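1/ We've rewritten the house rules for tabletop manipulation trials at Olta. Posting the main ones as other small labs keep asking. Comments welcome until August.

2/ Write the object list before the session starts. Name each item by colour and type, and use the same name every time. "Cloth" won't do as a label.
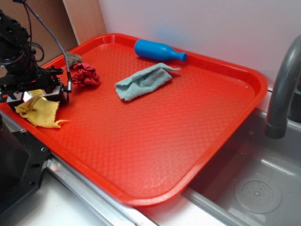

3/ Fix the start layout and log it. Our limit is up to 5 items per tray, and each one gets its own line in the log. The light blue cloth and the red one are separate entries, and so is the yellow one by the gripper. If an item gets swapped, start a new log.

4/ Check cable slack through the full reach before the motors go on. Plasstead do this at every restart and we've copied them.

5/ Near a sink: tap off, arm base on the counter, 2 people present. No exceptions for short runs.

6/ Take a reference still with the arm clear of the tray. Reviewers need to see every item without the gripper in the way. 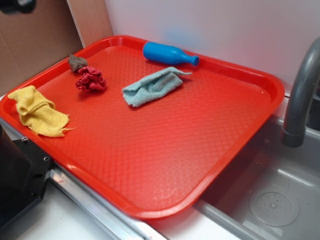
Reference still, arm clear. Blue bottle at the back, yellow cloth far left.

7/ Keep failed runs. We went back over 1,865 logs and 144 had no outcome recorded - those can't be used for anything.

8/ Full text goes to Clolleo next for comparison with theirs. Rule 5 is the one we expect to argue over.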